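Harkillow's bin lending plan leaves some questions open

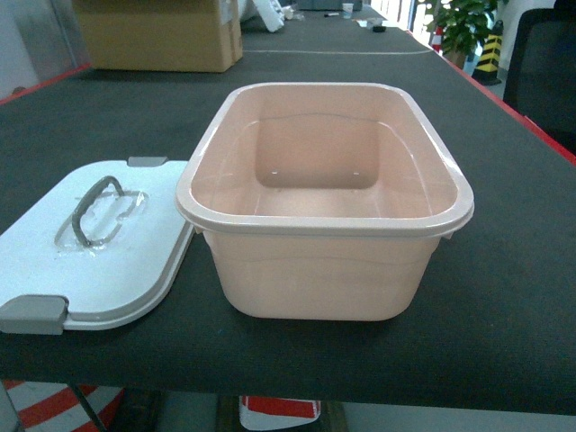 Harkillow will start lending plastic storage bins to residents in April, the town said Wednesday, under a plan meant to cut down on cardboard at the curb. Whether a bin with a clip-on lid can do that is another matter.

The first order is for 917 bins, supplied by Rallis. Each comes with a latching lid and a carrying handle, and households may borrow up to 2 at a time for 40 days. The pickup point is the Nelitbridge community hall.

Hortensia Durán, who runs the town's waste office, said the bins would replace boxes "that get used one time and left out in the rain." Asked how many boxes that was, she said the office had not measured it. The plan sets no target and does not say when it will be reviewed.

A smaller trial last year signed up 163 households. The town calls it a success, but its two-page summary leaves out how many bins came back, how many came back with their lids, and whether anyone who borrowed one put out less cardboard afterward. Durán said those figures were "being pulled together."

Sanaa Erraji, a Nelitbridge renter who took part, used hers for winter clothes and then for a move across town. She liked the handle. She was less sure about the latches.

"You fill it with books and pick it up by the lid, you're trusting those clips a lot," she said. "I ended up carrying it from underneath, same as a box."

Borrowers will pay no deposit. The town has not said what it will charge for a missing lid, or if it will charge at all. Sign-up forms will be at the hall's front desk.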